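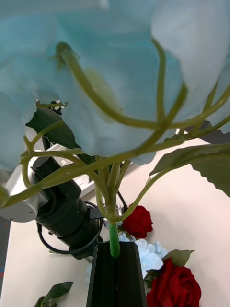 Artificial flowers in pale blue, from underneath.

The Durness Home Climate Station, Reviewed After a Summer, a Fall and Most of a Winter

By Tyson Nguyen

My family has argued about the weather for as long as I can remember. My father kept a notebook of frost dates and used it to win fights. My brother-in-law, Macario Galindo, holds that every winter is milder than the one before and that he personally noticed it first. I have always been somewhere in the middle, with no notebook, losing to both of them. So last summer I spent $349 on a Durness station, with the idea that I would finally have numbers.

I have numbers now. I have so many numbers. I am still losing.

The Durness comes as an outdoor mast unit, an indoor display and a carbon dioxide sensor that can go in either place. The mast unit does temperature, humidity, wind, rain and sunlight. The display does all of that again, in colors. There is a phone app called Clindon, made by somebody else, and you'll need it for anything that involves looking back further than yesterday. More on that below, none of it kind.

Setup

The box says an hour. I'll grant them the hour if you don't count deciding where to put it, and deciding where to put it is the whole job. Temperature sensors want shade and moving air, over grass, away from walls. Rain gauges want open sky. Wind sensors want to be up high, clear of the roof. The Durness puts all three on one short pole, so whichever spot you pick, two of them are unhappy.

I went with a fence post at the back of the yard. For the first few weeks it reported afternoon highs that would have made the news. The post turned out to get a nice bounce of heat off the neighbor's driveway. I moved it to the other side of the yard, over the lawn, and the local climate cooled off overnight. If you ever want to understand why people who do this for a living fuss so much over where a thermometer stands and whether it got moved, I recommend moving one. I now have a jump in my record that has nothing to do with the sky, and I get to explain it each time I pull up the chart.

The manual covers siting in a single paragraph. It covers changing the display color in four pages.

Temperature

It's good! I didn't expect to write that. I hung an old glass thermometer next to the mast unit, the kind with a red line in it, and the two tracked each other closely through the fall. On still, sunny days the Durness reads a little warm. The shield around the sensor is a stack of white plastic plates with no fan, and with no wind the air just sits in there and bakes. You can buy a fan kit for it. I have not bought the fan kit. I have some pride, and also I checked the price.

At night I trust it completely. It caught the first frost before I saw it on the grass, and I covered the peppers in my bathrobe. The peppers died the next week anyway, while I was asleep and feeling confident.
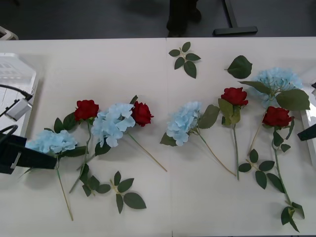 Rain

The rain gauge is a tipping bucket, a tiny seesaw that fills on one side, tips, and counts. When it's clean and level it does fine. A spider moved into mine in September and for most of that month my yard was in a severe drought while the street flooded. There's no warning for this. The display simply showed a zero with a little smiling sun next to it, in the middle of a downpour, and I stood at the window holding the thing and looking from one to the other.

A piece of mesh would fix it. Durness sells a piece of mesh. I used part of an old screen door.

It also can't measure snow, which the box admits in small print on the bottom. Snow piles into the funnel and sits there until it melts, so a storm in the evening shows up as rain two afternoons later. If you live where it snows, you'll want a flat board and a ruler, and you should have those anyway. They cost nothing and never need a firmware update.

Wind

The cups spin. I don't believe anything else about it. At fence height, between a garage and a hedge, wind is mostly a rumor, and the station passes along the rumor faithfully. A proper mount is supposed to be way up over everything. The person who wants to climb a roof every time the batteries die is welcome to write in.

Carbon dioxide

This was the part I paid extra for, and I've had the most fun with it. Outdoors, after it settled, the sensor read 422 parts per million. I was pleased. It seemed like a respectable sort of number, close to the ones you see in the papers, and I sent a picture of it to Macario, who replied that the thing was obviously set to say that.

He's not all wrong, and it annoyed me enough to go read the technical sheet. Like a lot of cheaper sensors, the one in the Durness corrects itself. It looks for the lowest reading over the past several days, assumes that must be fresh outdoor air, and slides everything to match a value stored at the factory. So you can use it to see that the bedroom gets stuffy at night. You can see a dinner party arrive and leave. What you can't do is track the slow rise of the stuff in the atmosphere from your back porch, as the baseline is exactly what it keeps quietly ironing flat. The ad on the website has a family gazing at a line going up over the years, with the words "See your planet change." You will not see that with this. You'll see that you should open a window.

I've left mine in the den, where it regularly tops 1,000 by the end of a movie. We open a window. Then the heating comes on and I can watch that on the other chart.

The app

Clindon is free the way a puppy is free. The live view works. The history view shows you the last 60 days, and then a padlock. Behind the padlock are your own readings, taken by your own station in your own yard, available by the month for a fee.

There's a way around it. The display has a card slot under the rubber flap, and if you put a memory card in before you start (not after, it won't go back for anything) it writes a plain file with a line for every five minutes. I found this out in October from a stranger's post. My July and August are gone unless I pay. I am considering whether July and August were worth it.

The app has one more trick. It gives each day a "climate score" from 1 to 5, with a leaf for each point. I've tried to work out what the score is made of. A warm, dry day in December got five leaves. A perfectly ordinary cold one got two. I wrote to support and a person called Chan answered, quickly and politely, to say that the score "reflects comfort." So it's a measure of whether it was nice out. I had been using my own face for that.
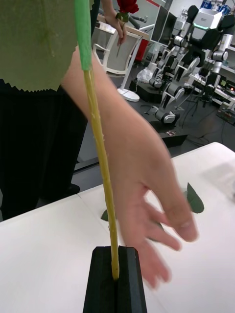 Compared with what else is out there

My neighbor down the block has the Detamo, which costs a lot less, has no carbon dioxide sensor and looks like a garden light. He let me borrow it for a couple of weeks and I ran it beside mine. For temperature there wasn't enough between them to argue over, and you know by now what I can argue over. The Detamo was slower to notice a sudden drop when a front came through. Its rain gauge has a wider mouth and no spider. The screen is gray and dull and shows the whole year's highs and lows when you hold down one button, for nothing.

I handed it back with some reluctance.

What it can tell you

People buy these to settle something. I did. A station in a yard will tell you what the yard did today, and if you leave it alone in one spot and keep the grass cut and write down every change, then in a few decades it may tell you something about where you live. Most of a year tells you that you had most of a year. The December I recorded was warm. Macario took it as proof. A cousin of ours, who thinks the whole business is overblown, took the cold week right after it as proof of the opposite. They both asked me to send them the file.

For the long view I've gone back to the public records from the airport, which has been writing it down since before any of us were born, on equipment that someone checks. My Durness agrees with the airport pretty well on cloudy days. On clear nights my yard runs colder, being at the bottom of a slope, and I've become attached to that gap. It's the one fact I own.

Who should get it

If you garden, get the Detamo and a ruler. If you want to know about the air in your house, there are small indoor sensors that do only that and don't need a pole. If you want both on one colorful screen and you have a memory card in hand right now, the Durness is a decent instrument wearing a silly hat, and I still look at mine before coffee. Move it once, at most. Check for spiders.

Pros: accurate at night, good display, real card slot, polite support
Cons: the app, the leaves, the rain gauge in September, the manual, wind in general

Three stars. I took one off for the padlock and another for July.

Share this review · 37 shares · 12 comments

Get our gear reviews by email. Enter your address to subscribe. You can unsubscribe at any time.

Contact | About | Privacy | All rights reserved | Back to top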